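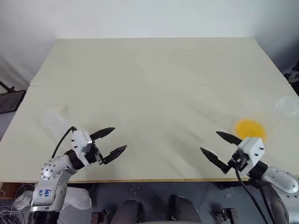

*A pale table with a matte top*

A **table** is a piece of furniture with a raised flat top, used for eating, writing, working or holding things. Most tables stand on legs, though some rest on a central column or are fixed to a wall.

## History

Early tables were made of stone or wood and kept objects off the floor. In medieval Europe, large households often ate at boards laid across trestles, which could be cleared away after the meal. Heavier tables with fixed legs became common later.

## Types

- **Drop-leaf table** – has hinged side sections that fold down
- **Gateleg table** – has leaves held up by swinging legs
- **Nesting tables** – a set in graded sizes that slide under one another

## Surfaces

Tops may be wood, glass, stone, metal or plastic. A matte finish reflects less glare than a polished one and is often chosen for desks. Bare wood marks easily and is usually oiled, waxed or varnished.

## See also

- Desk
- Workbench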